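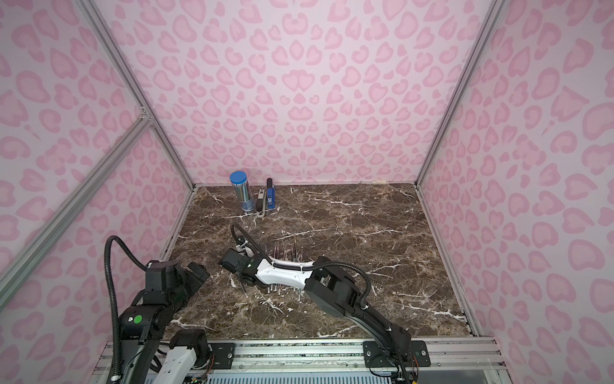 *Brown marble top with patterned pink side panels, aluminum posts at the corners.*

**Tandska adds patterned wall panels to its bench enclosure line**

CUSTSTEAD, Apr 11, 2018. Tandska has added printed wall panels to its line of small bench enclosures, the company said in a product notice. The panels fit the existing aluminum frame and can be ordered with a new unit or as a replacement set. Sales of the first four patterns start in July.

The enclosure is a three-sided unit, open at the front. Its frame is built from extruded aluminum posts and beams joined with corner brackets. The side walls angle outward toward the front, which leaves more elbow room than a square box of the same depth. Until now the walls were sold only in plain white and plain gray.

The pink leopard print is one of the four patterns. The other three are a narrow blue stripe, a green check and a gray fleck. All are printed on the same panel stock, and the print runs to the edge of the sheet so that a panel can be trimmed on site. Tandska advises trimming from the bottom edge only.

Worktops are ordered separately. The brown marble top, with white and cream veining, stays in the catalog, and the plain tops are unchanged. A top already in use does not have to be removed to change the walls, but it should be cleared first. Loose items such as sticks, pencils and brushes can slide under the rear panel while it is being lowered into place.

The company lists craft work, sorting and small parts handling as the main uses. Containers and other upright items can be kept along the back wall, where the notice recommends leaving a gap of 34 millimeters between the panel and anything that stands against it for long periods. Clear containers with lids are preferred for small contents.

A replacement set consists of one back panel, two side panels and 12 fasteners. The frame stays assembled during the change. Owners of units with the older corner bracket, part 524, will need a spacer on each side, and the spacers must be requested when the order is placed. They are not packed with the standard set.

Panels should be wiped with a damp cloth and mild soap. Solvent cleaners will dull the print and are not covered under the warranty.

Tandska plans a first production run of 3,000 panels at its Custstead plant. Ferri will handle distribution, and orders from the Grarnivell area will be filled from the Ferri warehouse there. Plain panels remain available at the current price. Prices for the printed sets will be published with the July catalog.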